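Notebook, Tapley site, October
Theme: Skelura (child theme in use). Plugin under test: Lusolar Related Posts.

Goal for the morning: get rid of the duplicate related-posts strip under single posts. Skelura prints its own, Lusolar prints a second one below it. Client wants only the Lusolar one, which respects manual picks.

Working on the Triststead staging copy. Post used for testing is ID 943, no gallery block, one category.

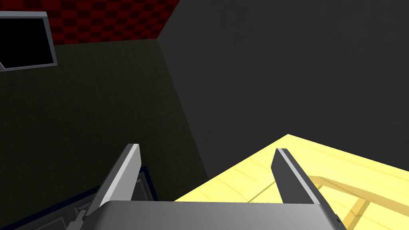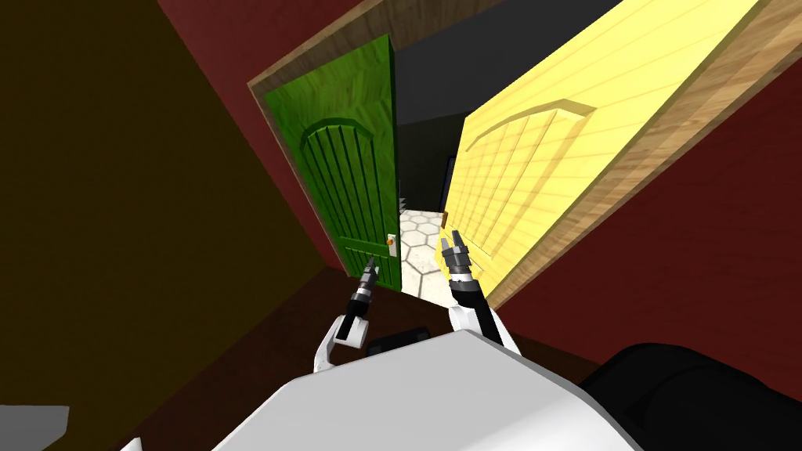

9:40. Looked in the Customizer first. Skelura has a toggle under Single Post > Footer Elements, labeled "Show related". Turned it off, published, purged page cache. Strip still there. Toggle writes to theme_mods correctly (checked in the database), so the option saves and the template ignores it.

10:05. Grepped the parent theme. The call is in template-parts/content-single.php, hard-coded after the tags, no conditional around it. The toggle is only read in content-single-wide.php. Looks like the option was added for the wide layout and never carried over. We use the default layout on everything except landing pages.

Options considered:
a) Switch all posts to wide layout. No. Breaks the sidebar.
b) Hide with CSS. Works in one line, but the query still runs and the markup still ships.
c) Copy content-single.php to the child theme and wrap the call in the same get_theme_mod check. Needs to be compared against the parent on every theme update.
d) Unhook. Not possible, the function is called directly. It is wrapped in function_exists though, so it can be redeclared from the child theme.

Went with d. Child functions.php loads before the parent's, so an empty function with the same name wins. Strip gone on post 943, also gone on two older posts I spot-checked. Lusolar block unaffected.

10:50. Side effect: the spacing between the tags and the comment form was coming from the Skelura strip's bottom margin. Added 2rem to the Lusolar wrapper in the child stylesheet. Fine at desktop width. On narrow screens the wrapper already has padding, so the gap is too big there. Put the rule inside a min-width query.

11:15. Query count on a single post with Query Monitor, logged out, object cache off. Total dropped to 235. Did not write down the starting number before the change, so no real comparison. Redo with the override commented out.

The slow one is still Lusolar's own lookup. It orders by RAND() over the whole posts table, 2507 rows on staging with revisions included. There is a filter to change the order clause, set it to date. Time on that query went down to about 2 ms. Manual picks still come first. Posts with no picks now show the latest from the same category, so the same items will repeat a lot across the site. Ask the client whether that matters before it goes live.

Open:
- RSS template in Skelura may call the same function. Not checked.
- AMP pages use a separate template, strip probably still prints there.
- Toggle in the Customizer now does nothing on either layout. Remove the control from the child theme or leave a note in the handover doc.
- Report the missing conditional to the theme's support forum with the file name and line.

Child theme version bumped, pushed to the staging branch. Production not touched.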